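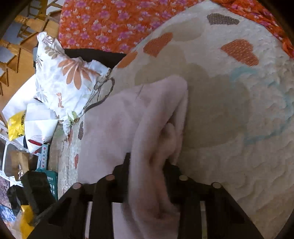

# Vostia open day recordings

This folder holds the recordings from our open day at the Tridton workshop in January. Visitors could take a hand-held gripper and do small household jobs with it, mostly with cloth and bedding. The camera sits on the gripper, so every recording shows the work from the side of the tool.

## What is inside

- 3626 recordings were made during the day
- 3508 are kept in this release
- the others were removed by hand, mostly for a face in view or a stopped file
- each recording has one short text note, written by the person at the desk

## The jobs

Visitors chose a card from a box. The cards said things like "hang the cloth", "fold the blanket" or "put the pillow back". We did not correct anybody, and if a visitor did the job in a strange order, we kept it. The fleece cloths and the dark slatted rack were the favourite of the children. The quilted blanket is heavier and many people gave it up after the first fold.

Each visitor had 50 seconds to practise before recording. In the morning we forgot this for the first group, so their movements are less calm.

## Known problems

- The lens is very wide. Straight bars look bent near the rim and the corners are dark. We supply the raw view, please do your own correction.
- Things in the background were not tidied between visitors. Bags, boxes and furniture can change place from one recording to the next.
- Colour of orange fabrics is a little too strong in the afternoon files.
- The notes are in English, but several of us are not native speakers. If a note is not clear, trust the video.

## Folders

`morning/` and `afternoon/` have the recordings, `notes/` has the text files. A small set of 200 recordings is in `sample/`, if you only want to look first.

## Use

Free for teaching and research. Please write "Vostia open day, Tridton" in your work. Questions can go to the issues page, we read it every week.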